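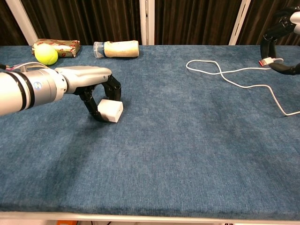 The table, with the parcel still wrapped.

My aunt left me the blue table, the one with carpet on top where any normal person would have varnish. She'd glued it down herself back in Pangaribuan, in May of some year she could never settle on, and she brushed it with the side of her hand whenever she was thinking. I do it now too. You can make it go lighter or darker, depending on which way you push.

The parcel came with the table. Red and gold paper, pretty shiny, a bit creased at one end, and no name on it anywhere. I put it at the back and told myself I'd open it on Sunday. Then I told myself that again. A tennis ball ended up in front of it, then a bottle lying on its side, and after a while it all looked sort of permanent — like a little town I wasn't allowed to move.

"You're scared of it," said Izzati Tjoa from downstairs, who had come up to borrow 80 cents for the dryer.

"I'm saving it."

"For what?"

I didn't have a good answer, so I gave her a dollar. She rolled the tennis ball toward me across the carpet. It hardly made a sound, and it stopped halfway. Behind it, for the first time in weeks, I could see the whole front of the parcel.

"Well," she said, and pulled up a chair.

I went to look for the scissors.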